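Plombridge Building Notes: Interior Shades, South Elevation

Replacement of the roller shades on the south side of the Plombridge office starts on Tuesday at 7:30 a.m. with the second floor. The existing shades date from the original fit-out and have an openness factor of 10 percent, which lets through too much direct sun at desk height between October and March. The new fabric is a 3 percent weave in gray. It cuts glare on monitors and still leaves a readable view of the parking lot and the tree line.

Salvador Carrilho measured all 50 openings in January. Eleven of them are out of square by more than a quarter inch and will get side channels. The remainder use standard end brackets with an inside mount. Tube diameter goes up one size on the wide bays near the stairwell, where the old tubes had sagged and the fabric was tracking to the left.

Plevico is supplying the shades and hardware. Fabric for the whole job comes from a single dye lot, number 2149, and two spare panels will be kept in the second-floor storage closet. Any later order should quote that number, although an exact match cannot be promised after the lot is used up.

Staff seated within six feet of the windows are asked to clear sills and move monitors back the evening before. Power strips mounted under the sill can stay in place. Each bay takes less than an hour. Room 518 will be done last, after the lunch booking.

Cleaning: vacuum with a soft brush at low suction, top to bottom, with the shade fully lowered. Do not use solvent or glass cleaner on the fabric. Spray drift from window washing leaves a ring on the coated side, so raise the shades before the glass is done.

Chains are fitted with tension devices fixed to the wall. Leave these attached. If a shade rolls up unevenly, stop and report it to Veronica Stanciu at the facilities desk with the bay number, which is printed on the bottom bar.

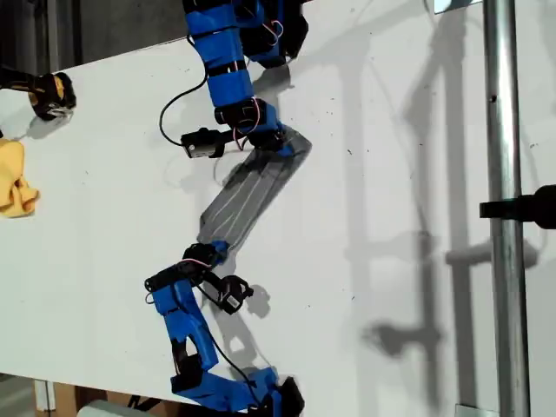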